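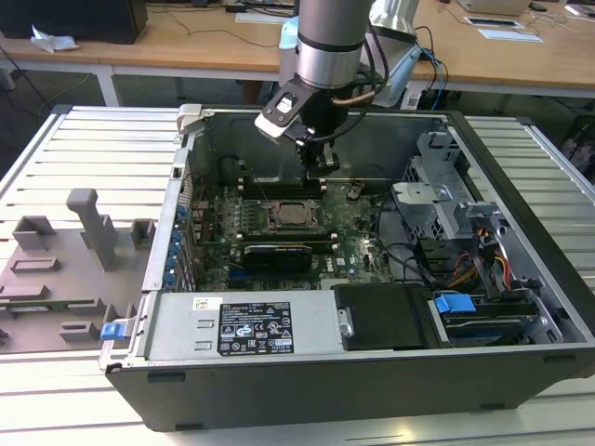
Kendham, January

Converting a noble house from the old Rurnard rules to second edition

The method below covers moving a titled family (ruler, heirs, retainers and lands) out of the Rurnard first edition books and into the second edition format. It assumes you have the house written up on the old sheets and that the campaign has reached a point where a pause of one session does no harm.

Before you start

Collect the old house sheet, the character sheets for every member with a class and level, and the land roll. Members without a class need a name, an age and a line of descent only. If the land roll is missing, rebuild it from the map at one entry per hex. Do not estimate the total and divide it.

Step 1. Fix the date

Second edition works out age, succession and income from a single campaign year. Write this year at the top of the new sheet. My own game, set in the duchy of Brokier, uses 1,054, the year the old duke died. Any year will do provided every sheet in the house uses the same one.

Step 2. Convert the ruler

Levels carry over unchanged up to 9. From 10 upwards, subtract one level for every three above 9, rounding down, so a Fighter 16 becomes a Fighter 14. Keep the hit points as rolled. The old Command score has no direct equivalent – halve it, round up, and enter the result as Authority.

Multi-class rulers are converted on the higher class first. The lower class may not end up above it.

Step 3. Order the heirs

List all living descendants by birth, then strike out any barred by the custom of the realm. Kuusk law passes over anyone sworn to a temple, whereas Brokier law does not. Half-elven heirs keep their place in the line but use the longer ageing table, and this should be marked beside the name. It matters more than it looks, as an elder half-elven heir can outlast two generations of human cousins.

Adopted heirs go after those of the blood unless the ruler has an Authority of 12 or more.

Step 4. Convert the lands

First edition gives income in silver per season. Second edition gives it in crowns per year. Multiply the seasonal figure by four and divide by ten. A holding that paid 2,000 silver each season is therefore worth 800 crowns a year. Enter the result before upkeep.

Garrisons convert at one for one, but any castle with fewer than 30 men counts as unmanned under the new siege rules. Merge small garrisons on paper now if the house would reasonably have done so.

Step 5. Retainers and debts

Retainers convert as ordinary characters. Loyalty stays on the same scale. Debts owed by the house are converted with the ordinary coin rate (ten silver to the crown) and are not multiplied by four. This is the most common error in sheets sent to me. A debt of 900 silver is 90 crowns.

Checking the result

Add up yearly income, subtract upkeep and debts due, and compare with the old balance. A difference of about a tenth is normal and comes from rounding. Anything larger usually points to a holding entered twice, most often a market town listed under both the ruler and the heir who governs it.

Dower lands are not covered here. The second edition text contradicts itself on whether they pass to the widow or revert to the house – I use the first edition rule until a correction is printed.

Gwenllian Dafis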